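Keep the Hooks Full or Take Them Down

29 January 2023

I have stocked shelves in small grocery stores since 2000, first at Maddocks in Goltinness and for the last several years at a corner store in Marside. In that time I have put up and taken down a lot of pegboard. I think most small stores have too much of it, and I think they leave it bare too often.

A pegboard panel is cheap to fill and easy to change. It holds the things that won't stand up on a shelf: bags of nuts, jerky, batteries, hair ties, gum in the hanging packs. A packet with a hole punched in the top belongs on a hook. Put the same packet on a flat shelf and it slides, falls over, and ends up behind the soup. So I have nothing against pegboard. My complaint is with what happens to it after the first month.

The store opens a new panel with a full set of hooks and a full load of stock. It looks good. Then the fast sellers go, and the slow ones stay at the back of their hooks where people have to reach for them. The supplier changes the pack and the new one has no hole. A line gets dropped. By spring half the panel is bare metal, and the shelf under it is carrying all the work.

An empty hook is worse than an empty shelf. A shelf with a gap in it can be faced up in a minute by pulling the neighbors over. You can't do that with hooks. Each one sticks out into the aisle with nothing on it, and the customer sees that before seeing anything else. People read it as a store that is closing or can't pay its suppliers. I have been asked at the register if we were shutting down, on a day when we had a full delivery sitting in the back room.

There is a safety side too. A loaded hook has a stack of soft bags in front of the wire. A bare one is a wire at elbow height, or at face height for a child in a cart. Caps and end bars help a good deal, and I won't hang a hook that doesn't have one or the other. Still, anyone reaching for a packet on the shelf underneath has to work around the hooks above it, and they come back up with their sleeve caught.
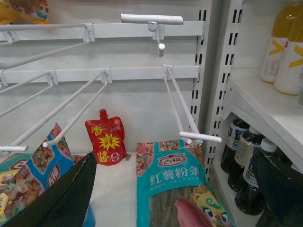 The usual answer is that the hooks stay up because stock is coming. Sometimes that is true. If the truck is due tomorrow, leave them. My rule is 14 days. If a hook has been bare that long, it comes off the bar and goes in a bin under the counter. I have heard every argument against this, mostly that it makes work. It takes less time to lift off a hook than to explain to a customer why there's nothing on it.

Once the hooks are off you have a choice about the panel. A plain white panel with nothing on it looks fine, and I would leave it that way for a while before rushing to fill it. Or you can bring a shelf up. If the uprights next to the panel are slotted, the same brackets will usually go in at any height, and one more shelf of noodles or chips will earn more than a row of hooks with two key rings on it. Last September we did this with a section at the end of our snack aisle. We went from 15 hooks to none and put in a shelf of instant noodles, and I haven't been asked for the things that used to hang there.

Mixed sections are the hardest to get right. By that I mean pegs on top and shelf below, sold as one unit. Plenidel, the display supplier our owner buys from, sends a plan sheet with theirs, and the plan is drawn with every hook full and every hook the same length. In a real store the hooks come out of a drawer. You get long ones, short ones, single wire, double wire, and a couple that came from some other system and nearly fit. I would sooner have four hooks that match than a dozen that don't. Different lengths mean the packs sit at different depths, and the ones at the back are in the shade.

Spacing matters as well. Hang the bars too close together and the bottoms of the upper bags rest on the lower hooks. Hang the lower bar too near the shelf and you lose the top of the shelf. Before I set a bar I take the tallest bag that will hang from it and hold it up, then leave a hand's width under it. I don't measure.

I know some owners feel that a bare wall looks like lost money. They paid for the panel and the hooks and want to see them in use. I understand that, but they paid for the floor too, and the customer in front of the panel has maybe ten seconds to give it. Those seconds should go to something they can pick up and buy. A dozen good packets, hung straight and pulled forward, will do more for a small store than a wall of fittings.

Our bin of spare hooks is nearly full now. I sort it by length when it's quiet, and when a new hanging line comes in I put up as many as that line needs.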